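4. Workspace Rules for Bimanual Handling of Film and Bags

4.1 Scope

The rules in this section apply to two-armed robots with jointed hands working over a fixed tabletop on thin, flexible, see-through material: plastic bags, film and clear tape. They extend the Lekville bench code, which was written for rigid parts and assumes that an object has one outline, one weight and one place where it ends. None of these holds for a bag with a strip of film still attached. The rules do not cover shared workspaces in which a person and the robot handle the same item at the same time. That case is left to the general safety rules of each site.

Two sites used the draft rules: the Lekville laboratory and the smaller bench at Vokavstead. Ackroyd and Mottram wrote the first draft in April. Eskildsen and Dunmore revised it after the first set of episodes had been reviewed, and the version given here is the one in force at both sites as of October 2021. In total, 1487 episodes were reviewed against the draft, of which 649 involved material that was joined in some way to the table or to a second sheet.

4.2 Terms

An item is whatever the hands are meant to move. A tail is any length of flexible material that leaves the item and is not held by either hand. An anchor is a point at which a tail meets the table or something on it. An item with a tail and an anchor is called a tethered item. The term applies whether or not the tether was intended by the person who set up the bench, and an operator who is unsure whether a tail is anchored must treat it as anchored.

Figure 4 gives the reference case. Both hands are on the bag, a narrow clear strip hangs from it toward the near side of the table, and the strip meets a patch of clear tape on the tabletop.

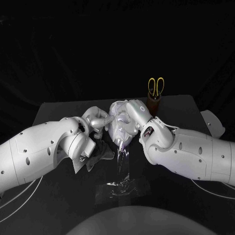

Figure 4. Tethered item held by both hands. The strip is the tail; the taped patch is recorded as the anchor.

4.3 Grasp rules

Rule G1. A tethered item shall be held by both hands before it is raised. One hand may be released only when the item is supported by the table or when the anchor has been confirmed free.

Rule G2. Finger force shall be set for the thinnest layer in the grasp. Operators at both sites tended to set it for the bundle as a whole, which gave a firm hold on the mass but stretched the outer film at the fingertips. Where the number of layers is not known, one layer is assumed.

Rule G3. The thumbs shall be placed so that they do not cross the tail. In the reviewed episodes the most common fault under this rule was a thumb that began clear of the tail and closed over it during a change of grip. The fault is hard to see from the head view when the back of the hand faces the camera, so the log entry must state the thumb position in words.

Rule G4. Lifting shall stop at the first sign of load in the tail. Load is judged from joint torque, with the head view as a second source. The image alone is not enough. Clear film shows bright lines both when it is tight and when it is lying in loose folds, and reviewers shown single frames could not agree on which was which.

Rule G4 drew the most comment. Clegg, who reviewed the draft for the Vokavstead site, argued that a torque limit low enough to protect thin film would also trip on normal wrist motion. The final text therefore sets the limit relative to a baseline taken with the item in hand and the arms at rest – not relative to an empty grasp. The baseline is retaken after every change of grip.

4.4 Records of tethered items

Each episode is logged with a short entry naming the item, the tail, the anchor and the hands in contact. Entries shall use the general word when the specific one is not certain. "Clear sheet" is accepted; a guess at the product or its use is not. Figure 5 illustrates an entry of this kind: item, translucent, held left and right; tail, clear strip, downward; lower end, clear film on the table; anchor, not confirmed.

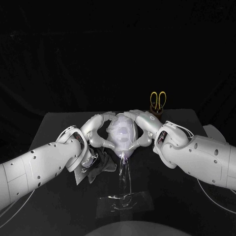

Figure 5. Held item with its tail running down to clear film on the tabletop. Contact is logged for both hands.

A field marked "not confirmed" is a valid entry and shall not be filled in later from memory. During the review, 20 entries had been completed after the fact by someone other than the operator. All of them were returned to the open state. The Drerer log format used at both sites had no open state at first, and a blank field was read by the software as "none." This was corrected before the second set of episodes.

4.5 Other objects on the table

Rule T1. Every object on the table is either part of the task or part of the bench setup, and the setup sheet shall say which. Soft objects such as cloths are listed even when they play no part in the task, as they can be drawn along by a wrist or by loose film.

Rule T2. Cutting tools shall stand in a holder toward the back of the table with the handles up. They shall not be laid flat within reach of the film.
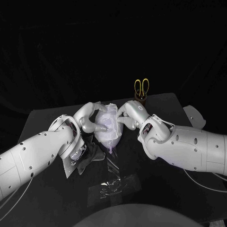 Rule T3. Cables that cross the tabletop shall be routed outside the space swept by the wrists during the task. The route is checked with both arms at full working reach, and again whenever the table or the robot base has been moved.

Rule T4. Clear sheets lying flat are to be logged at the start of each episode, with their position given relative to the nearest hand. The segmentation model missed flat film on the dark surface more often than any other class of object, and an unlogged sheet can become an anchor without any change in the recorded object list.

4.6 Open points

Two points were left open. The first is whether Rule G1 should permit a one-handed lift when the tail is short enough to stay clear of the table through the whole motion. Dunmore supports this; Eskildsen does not, on the ground that tail length changes as a bundle opens. The second is the treatment of items that are joined to the table on purpose, as in peeling tasks, where load in the tail is the aim of the motion and Rule G4 would stop every attempt. Until a separate rule is agreed, such tasks are run under a written exception signed by 2 members of the bench group, and their episodes are kept out of the compliance figures in Section 5.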